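About the Fadstead Reading Index

May 19, 2018
By the Index editors

The Fadstead Reading Index is a catalogue of fiction published in series. It records the order in which the books of a series were published, the order in which their events take place, and any shorter pieces that belong with them. It is used by readers, library staff and a small number of booksellers.

The Index began as a card file kept in Fadstead and moved to a database in 2000. The present site uses the same record structure. As of this month it holds 1656 series entries by 148 authors. An author is added as a whole: no entry goes live until all of that author's series have been checked.

Scope

We list novels, novellas and linked short stories written in English or available in English translation. A series is defined as three or more works sharing a main character, a setting or a continuous plot, where the link is stated in the books or by the publisher. Two linked books are listed as a pair and do not receive a series number. Comics, plays and picture books are outside the scope.

Where a book has appeared under more than one title, the first British title is used as the heading and other titles are given as cross-references. Pen names are treated as separate authors and joined by a note on both pages.

How entries are made

Each entry is compiled from the books themselves where we can obtain a copy. Dates are taken from the reverse of the title page. Where only a later printing is available, the date is marked with an asterisk until a first printing has been seen. Publisher catalogues are used as a second source. Reader lists and shop listings are used to find missing titles but are not accepted as proof of a date.

Story order is harder to fix than publication order. We give it only where the text supports it, and the page reference is held in the working notes. If two books overlap, both are given the same position. We do not recommend one order over the other.

Entries are read by a second editor before release. The whole Index is reviewed each November, when broken cross-references are repaired and new titles are added to open series.

Sections

The crime section is named Veltau and the fantasy section Hamdan, after the two shelving rooms at our first address. Everything else is filed under Flelia, which was the third. The names have been kept because printed copies of the Index refer to them. 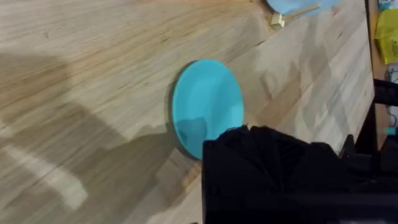
A bright cyan plate on a wooden tabletop.

Corrections

Corrections are welcome from any reader. Please give the title, the author, the printing you are working from and the page on which the date or other detail appears. A scan is useful but not required. We reply within roughly 6 weeks. Accepted corrections are entered in the change log with the date of the change and, if wished, the initials of the sender.

The Index carries no reviews or ratings. Requests to add unpublished or forthcoming books are held on file until publication.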